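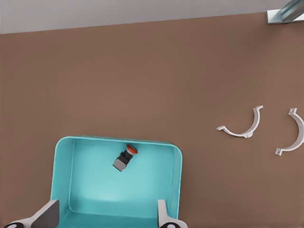

Search this site
Enter keyword
Go

Stenow publishes rules for reporting simulated bin-picking trials

29 June 2018

The Stenow working group on robot handling has released the first edition of its practice guide for pick-and-place trials run in simulation. The guide covers how a trial is set up, what must be recorded and how results may be quoted in product literature. It is voluntary, but two integrators, Cluvier and Wubshet, have said they will apply it to all new test reports.

The text runs to 44 pages and contains 23 numbered requirements. Most of them deal with record keeping. A report must state the release number of the simulator, the physics time step, the friction values assigned to each part and the seed used to place parts at the start of a run. Where any of these changes during a series, the series has to be closed and a new one opened.

Part placement gets the longest section. Drafters found that published pick rates were often based on parts set down in one favorable orientation, well apart from each other and from the bin wall. Under the guide, each part type must be tried in at least 4 orientations, and a series must include starts with a part inside the bin and starts with parts on the open table. Parts of the same type in one layout are to be rotated differently from each other. A series shorter than 30 runs may be kept for internal use but may not be quoted as a rate.

The section on test parts asks for ordinary industrial items – pipe clamps, push buttons, connectors, brackets – in place of plain cubes and cylinders. Curved parts with thin mounting tabs are recommended for at least one layout, as are parts made up of sections with different shapes, such as a switch with a round cap and a square-edged housing. The guide does not require a particular supplier or model library. It does require that collision shapes be listed separately from visual shapes, because the two are often different and the gripper only ever meets the first.

One clause concerns safety components used as workpieces. An emergency stop button that is being handled as a loose part has to be declared as a workpiece in the scene file and given no link to the stop function of the simulated cell. The working stop function must be modeled under a separate name. The clause was added after reviewers of the second draft reported log files in which the two could not be told apart.

Camera views are also covered. A report that includes still views must say whether they are rendered or photographed, and rendered views may not be used to support a statement about physical hardware. If the view is taken from the wrist, the gripper opening at that moment must be recorded with it. Lighting may be even and bright for the baseline series, with at least one further series run under reduced light.

Cluvier said it had already converted its templates and expected little extra work for current customers. Wubshet raised a reservation about the seed requirement, which it said would be hard to meet with older software that does not expose the value. The working group has allowed such reports to carry the note "seed not available" until the second edition.

Conformity is by self-declaration. A checking tool named Clollex, which reads a scene file and lists missing entries, is supplied with the guide. It does not judge whether the values given are realistic – the guide leaves that to the reader of the report.

Comments on the first edition can be sent to the Stenow office in writing, quoting the requirement number. Comments on the drafts closed earlier in June and will not be carried over.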